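Plekano Lined Ankle Boot, Women's

Item 854. Sold by Flanine. Sizes 3 to 8, whole sizes only. Colours: charcoal, tan, navy.

Short boot with a side zip and a knitted lining. Intended for dry pavements and indoor wear in cold weather. Not rated for snow.
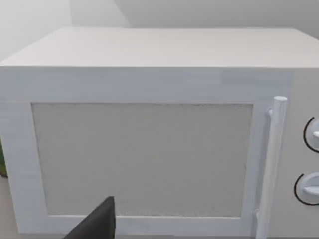
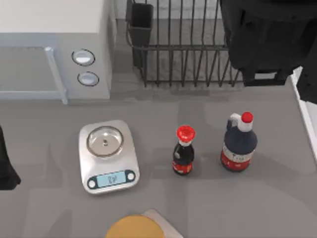
Upper: brushed polyester, water-repellent finish
Lining: acrylic knit, fixed
Insole: foam, removable, 6 mm
Sole: moulded rubber, ridged tread
Fastening: side zip, right and left
Shaft height: 14 cm, measured on a size 5

Sizing
The lining takes up room for the first few wears. Customers between sizes should order the larger. Width is standard. The wide version is listed separately under the name Curnisura and uses a different last, so sizes do not carry across.

Care
Wipe with a damp cloth. Do not machine wash or tumble dry. Insoles may be washed by hand at 30 degrees and should be flat and fully dry before they go back in. Reapply a fabric protector at the start of each season.

Offer
Two pairs in any colour qualify for the October price, applied at the basket. The offer is limited to 200 orders and cannot be used with gift vouchers. Han slipper socks are excluded.

Delivery and returns
Orders placed before 2 pm leave the warehouse the same working day. Unworn boots may be returned in the original box with the order slip. Exchanges for size are free once per order.

Product queries: Nermina Radulović
Trade and bulk orders: Nighat Sial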